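Caderno da oficina — cortinas, segunda rodada
24/05/2018 — por Dineo Shabalala
Imprimir | Enviar por e-mail

Retomando de onde parei na página anterior, porque o café esfriou e eu esqueci de anotar metade. A meta da rodada era chegar a 165 demonstrações de "pegar a borda e abrir", e chegamos! Só que 26 delas vão para a pasta de revisão, e quero deixar escrito o motivo enquanto ainda lembro, senão daqui a um mês alguém olha a planilha e acha que foi capricho meu.

O grosso das 26 é o mesmo problema: quem teleopera fecha a garra antes de chegar ao tecido. É um vício de mão (eu tenho, e forte). A gente aproxima, fica com medo de enroscar, fecha os dedos por instinto e só depois abre de novo para beliscar a dobra. Para uma pessoa olhando de fora parece tudo igual, mas o modelo aprende a hesitação junto com o resto. Na rodada passada ele ficou abrindo e fechando a garra diante da cortina feito caranguejo, e eu ri muito até perceber que era exatamente o meu jeito de dirigir.

Então, combinado novo: sair da posição inicial com a garra já aberta e só fechar quando houver tecido entre os dedos. Quem fechar antes marca o episódio com a etiqueta "fechou cedo" e segue em frente. Não apaguem nada, por favor! Os episódios ruins ainda servem para treinar o classificador de falhas, e o pessoal da Rampersad pediu justamente mais exemplos desse tipo.

Outra coisa que me incomodou o dia inteiro foi a falta de referência na câmera do punho. Com tecido pregueado claro e luz difusa, de perto, tudo vira listra. Listra clara, listra escura, e vai saber se você está a um palmo ou a um dedo da cortina. 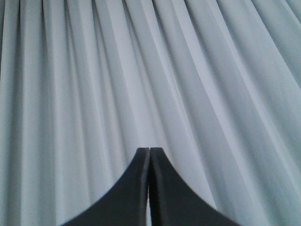 Tentei compensar olhando para a câmera fixa da bancada, e ajuda, mas aí o movimento sai quebrado: avança, para, olha para o outro monitor, avança mais um pouco. Dá para ver no gráfico de velocidade, parece uma escada. Prefiro que a gente treine a mão uns minutos antes de gravar a sério e use as pregas como régua — quando uma prega sozinha fica mais larga que a ponta do dedo na tela, já está na hora de ir devagar. Não é ciência, é truque de oficina, mas comigo funcionou bem do meio da sessão em diante.

Sobre a luz: mexi na luminária lateral em 4 posições. Com ela rasante as sombras ficam lindas e a profundidade salta aos olhos, só que aí o conjunto inteiro ficaria com a mesma sombra do mesmo lado, e o modelo é esperto o bastante para se agarrar nisso. Voltei para a luz difusa na maior parte dos episódios e deixei a rasante para um lote separado, com nome próprio na planilha. Se alguém misturar os lotes eu fico brava (fica o aviso, com carinho).

O gravador Jimalar travou duas vezes, sempre na hora de salvar, sempre depois de um episódio comprido. Perdi só o último arquivo em cada caso. Reiniciei o serviço, limpei o disco temporário e não voltou a acontecer, mas não boto a mão no fogo. Enquanto não entendermos a causa, episódios curtos: se não pegou a borda em cerca de 2 minutos, encerra, etiqueta e começa outro.

Ah, e as anotações de texto! Encontrei "puxar cortina", "abrir cortina", "cortina abrir" e um misterioso "cort. ok" para a mesma tarefa. Variedade de linguagem é boa quando é de propósito, e nesse caso era só preguiça de digitar. Vou passar tudo a limpo e deixar uma lista de frases colada ao lado do teclado. Quem quiser inventar uma frase nova, inventa, mas escreve inteira e em português de gente.

Pendências para mim: rever as 26 com calma, separando o que é fechamento antecipado do que é só trajetória feia; conferir se o relógio da câmera do punho continua alinhado com o do braço (desconfio de um atrasinho, mas posso estar vendo coisa); mandar o lote de luz difusa para Nustatville, que quer começar o treino ainda na primeira metade de June — digo, junho, estou há tanto tempo na planilha em inglês que já escrevo assim.

Pendência para quem pegar a próxima sessão: variar o ponto de partida do braço. Olhei as trajetórias sobrepostas e quase todas começam do mesmo cantinho confortável. Comecem mais alto, mais baixo, de lado, com o punho girado. Vai dar mais trabalho e a taxa de acerto vai cair um pouco, e tudo bem. O formato de exportação fica o do Plolier por enquanto, sem mudar nome de campo no meio do caminho.

Imprimir | Enviar por e-mail

Entradas recentes
Cortinas, primeira rodada: a garra caranguejo
Plolier: campos obrigatórios na exportação
Etiquetas de falha, versão revisada
Jimalar travando ao salvar (em aberto)
Calibração da câmera do punho, passo a passo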